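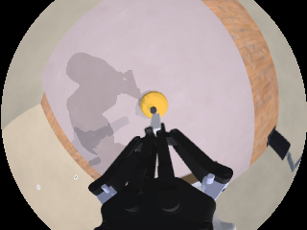
Singer on the platform at Watmont this morning

Watmont Line Users Forum > General chat

marrowfat_tin
Posted April 2024

Did anyone else get the 8.12 from Watmont today? I was stood there with my coffee feeling thoroughly sorry for myself (the board had just gone from "on time" to "expected" to nothing at all, you know how it goes) when a lady further down by the bike racks put her shopping bag on the bench and started singing. No microphone, no backing track, no hat on the floor. Just a big, lovely voice, something in Welsh I think, though I wouldn't swear to it. The whole platform went quiet. There must have been some 200 of us by then with the delay, and people were taking their headphones out! She did two songs, picked up her bag, and got on the Innes train when it finally came in. I've been humming ever since and my colleagues are sick of me.

Does anybody know who she is? I'd love to say thank you, if only because I spent the rest of the journey smiling at strangers, which isn't like me at all.

seltell_sid
I was there too, other end, by the footbridge. I only caught the second song properly because of the freight train going through during the first, but it was a treat. My daughter rang halfway and I held the phone up so she could hear it, and she said it sounded like someone singing in a biscuit tin, so I suppose you had to be there.

I think it was Welsh as well. I had a Welsh nan and I recognised the odd word, though she mostly used hers to shout at the dog.

quietcoachplease
I'm going to be the grump here and I do apologise in advance. I'm sure she has a wonderful voice. But I work nights, and the 8.12 is my train home, and after 12 hours on my feet I don't want a concert, I want to hear the announcements. We had a platform change last June that half of us missed over a man with an accordion. I ended up in Rudora, which is a very nice place but isn't where I keep my bed.

marrowfat_tin
Oh I do feel for you, night shifts are brutal and I hadn't thought of it that way. In fairness there weren't any announcements this morning to drown out, which was half the trouble. But point taken.

pannier_and_flask
I remember the accordion! He was good on the slow ones.

For what it's worth I'm somewhere in the middle. One person singing for five minutes is a gift. If it turned into a regular thing with amplifiers I'd be on quietcoachplease's side. Seltell had a spell of that a few years back, a lad with a drum machine every single morning, and by the second week you could see people waiting out in the car park in the rain.

tuppenny_bun
I think I may be able to help. I sing alto (badly) in a choir over at Innes, and there's a lady in the sopranos who gets the train back from her sister's in Watmont every Thursday. She's forever bursting into song, she did it in the queue at the chemist once and got a round of applause. I won't put her name up here without asking, but I'll see her at practice and I'll pass on what you've all said. She'll be tickled pink.

We've got 31 in the choir now, by the way, and we're always after tenors. No audition, and there's cake.

seltell_sid
What sort of cake?

tuppenny_bun
Lemon drizzle as a rule, coffee and walnut if the basses have remembered it's their turn.

quietcoachplease
Well, if she's somebody's auntie on her way home from her sister's I can hardly stay cross. Do pass on my regards too. Perhaps she could stop for breath if the speaker crackles.

I'd still like the announcements sorted out. I've written in twice about the speaker at the Innes end and had the same letter back both times.

pannier_and_flask
Write again and copy in the line users' group, I'll add my name. You can't hear a word past the waiting room and it's been like that since they did the roof.

marrowfat_tin
I'll add mine as well. And tuppenny_bun, please tell her the woman in the green coat who was crying a bit was me, and it was the nice sort of crying.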